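2 December 2019
Gurncombe workshop, glue notes, continued from November

Hide glue batch 2 is finished. Soaked the granules overnight in cold water, one part glue to two parts water by weight, then brought it up in the double pot. Held at 60 C for the morning. It went a bit thin after lunch because I topped it up too generously, so anything glued in the afternoon should be treated as a weaker mix. I have marked those samples with a pencil T on the end grain.

Samples are lap joints in beech, same stock as last time, planed the same morning they were glued. Overlap is one inch. Clamped overnight, then left on the rack by the window for a week before pulling. Ritu Bajpai did the pulling on the lever rig and read the scale, I wrote down. We agreed to stop each pull at first crack and not at full separation, which is different from the November set. The two sets can't be compared directly without a note saying so. This is the note.

Best figure of the day was 3,034 newtons, sample 14, and that one failed in the wood. The glue line was still whole when I looked with the hand lens. Sample 9 let go at 97, which is nonsense for a beech joint. I opened it up and found a dry patch over most of the face. I had been called to the phone between spreading and clamping, and the glue must have gelled by the time I got back. Not counting it in the average but leaving it in the table.

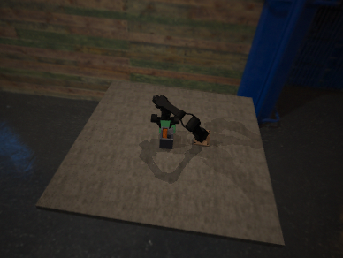
The T samples came out lower than the morning ones, as expected, but more even among themselves. I would like to repeat that before believing it. Thin glue stays open longer, so perhaps the slower clamping matters less. Hauke Engelhardt thinks warming the wood would do more for us than changing the mix. His method is to lay the parts on the radiator until they feel warm to the back of the hand. I want a thermometer on them.

The Hallico granules smell stronger than the old sack and take longer to swell. After two hours there were still hard centers. Overnight was fine. The color is darker too – not a problem on beech, but it would show on maple if the joint was at all open. Keep the last of the old sack for the Estevstead chairs, since those are pale wood and the seat rails are visible from below.

Double pot: the thermostat reads four degrees high against the glass thermometer. Set it to 64 to get 60. I have put tape on the dial. Please don't peel it off.

To do:
Cut 200 more blanks, same board if there is enough left, otherwise mark which board.
Repeat the T mix with the water weighed.
Warm half the parts, leave half at room temperature, and glue them in mixed order.
Ask Lâm for the loan of the second set of cam clamps.
Clean the brush tonight. It was left in the pot last time and the ferrule has started to rust, which stains the glue.

Leftover glue is in the fridge in the jar with the blue lid, good for a week. It has set firm and cuts cleanly.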